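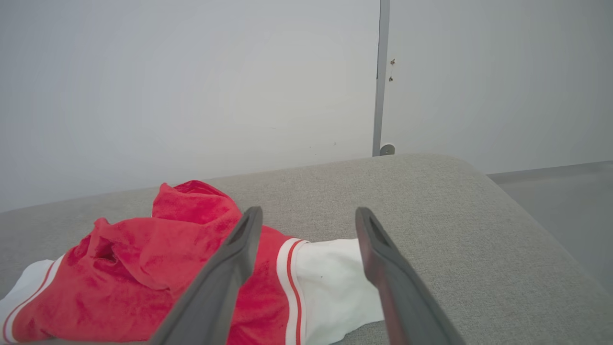 What does a session accordionist do?

A session accordionist is hired by the day or by the song to play on recordings that carry another artist's name. The work calls for quick reading, steady time and a willingness to leave most of the notes out.

Trinidad Robles has made her living this way for most of her adult life. Her playing appears on 172 released recordings, the greater part of them country, conjunto and folk albums, along with a smaller number of film scores. Few listeners would know her name. Producers do, and her calendar at Gomach Studios is generally full through January.

Robles came to the instrument through her grandfather, who played button accordion at weddings and kept a second one under the bed for parts. She learned on the spare. By the time she entered high school she had moved to the piano accordion, largely so that she could read from the same charts as the school jazz band, where no accordion part had ever been written. The director gave her the second trumpet book and asked her to transpose.

"I was always a page behind the others," she said. "But I learned to listen to who had the tune, and to stay off it."

That habit has shaped her career. Her first paid session was for a singer who wanted a waltz to sound older than it was. Robles recorded a full part, with runs between every line of the verse. The producer, Shinji Nishimura, asked her to play it again with the left hand silent, and then once more with nothing under the singing at all. The third version was used. The two have worked together ever since, and Nishimura has engaged her on 54 of his own productions.

Nishimura, who trained as a recording engineer in Nagano before opening Gomach, places her in the smaller of the studio's two rooms and uses 3 microphones: one for each side of the instrument and one farther back, near the door. The accordion is a difficult subject for an engineer. The sound leaves it from two directions, one of which moves, and the bellows and keys add noises of their own. Many studios attempt to remove those noises. Nishimura keeps a good part of them.

"The air is part of the phrase," he said. "A singer breathes and we leave it in. I treat her the same way."

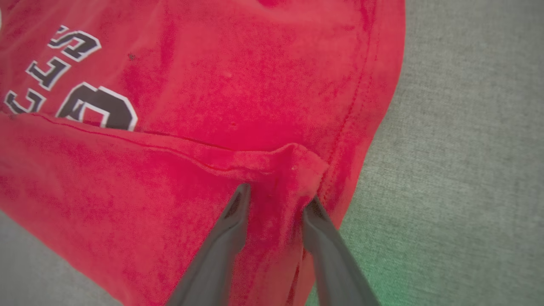
Robles owns several instruments and brings two to most dates. The first is a full-size model with 120 bass buttons, tuned nearly dry, which she uses for scores and for anything with strings. The second is smaller and has a wide tremolo that suits dance tunes. She has both serviced once a year, and she plays scales on each of them every morning before touching the day's music, slowly, with the bellows changing direction on every fourth note.

Her new album, Flimedari, is the first to be issued under her own name. It was released on October 26, 2019, by the independent label Fakberg and contains eleven instrumental pieces, seven of which she composed. The title track began as a left-hand exercise. Two others are drawn from her grandfather's wedding repertoire, taken at slower tempos than he would have allowed. Bass and nylon-string guitar appear on most of the record – there are no drums – and the longest piece is played alone.

Nishimura produced the sessions and reports that the chief difficulty was persuading Robles to take the melody. On the early takes she waited for the guitar to enter, as she would for a singer. He eventually asked the guitarist to sit out, recorded the accordion by itself and added the accompaniment afterward.

The closing piece, a polka, runs to 77 measures, an odd length for a dance tune. Robles explained that her grandfather often dropped a measure at the end of the last strain when he saw that the couples were tired, and that she had written it down the way she remembered hearing it. She expects to perform the album in small halls this winter, between studio dates, with the same two musicians.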